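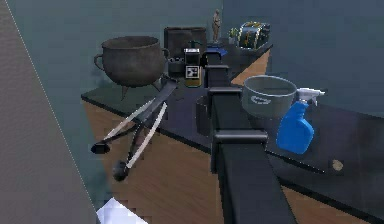
Kinitz, banc d'essai simulé pour la manipulation en cuisine

Kinitz est l'environnement de simulation développé par l'équipe Akura pour étudier une question qui nous passionne : que devient une politique de saisie quand le plan de travail est encombré d'objets qu'elle n'a jamais rencontrés ensemble ?

Chaque scène est tirée d'un catalogue de 1 162 objets. Un chaudron en fonte peut y côtoyer un flacon pulvérisateur bleu, une plante en pot et une figurine, et c'est justement ce mélange qui nous intéresse !

La méthode, proposée par Mal-soon Jin, s'appelle Noh. Elle apprend d'abord sur 40 agencements fixes, puis rebat les positions et les textures à chaque épisode. Nous l'avons évaluée sur plus de 3 420 épisodes, ustensiles longs compris (les pinces restent notre cas préféré, tant leur orientation change tout).

Contenu de la version de mai
Scènes de test : 144
Rendu : couleur et profondeur
Méthode de référence : Baldale
Journaux d'épisodes : inclus, avec les échecs

Les scripts d'évaluation sont fournis avec les scènes. Pour ajouter vos propres objets, voir la page Formats.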